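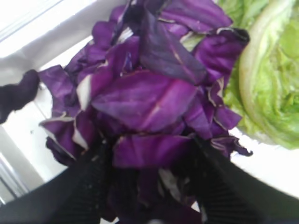
Red cabbage, torn up. Right, geese.

So I finally got out to Plimulthorpe marsh for the winter geese, after talking about it since July. Thread, because I've got too much to say and no one at home will listen any more.

Alarm went off at silly o'clock. Paula Costache drove, bless her, and we were on the bank before it was properly light. You could hear them out on the mud long before you could see a thing. That low muttering, like a pub through a closed door.

Then the first lot went up. Then ALL of them went up. The warden's board said 2,000 pink-feet on the last count and I can well believe it. They came straight over our heads (yes, I wore a hat, I've learned) and I may have squeaked.

They feed inland on the beet fields at Flusmont once it's light. If you want to see them on the ground, stay in the car and use it as a hide. The minute you open a door, every neck goes up and you've spoilt their breakfast.

We had a good look through the flock for anything different and got two barnacle geese right at the back, looking very smart. Paula spotted them. I was pouring tea.

Also 22 whooper swans on the flooded corner by the pumping station! Family groups, the young ones still that mucky grey. Grigore Pop had told me they'd gone, so I've sent him a very smug message.

Parking: use the lay-by on the east side and walk back. Please don't block the farm gate, the chap needs to get a tractor through and he was very patient with the people who had.

Bring more layers than you think. I had two pairs of socks on and couldn't feel my toes by nine.

Someone asked about dogs. Leads on the sea bank, and not past the second stile at all in winter, it's on the sign. One loose spaniel can put the whole roost up.

Going again for the evening flight next week if the wind drops. Paula says she's bringing soup. Shout if you want the spare seat, there's only the one and it's behind the telescope.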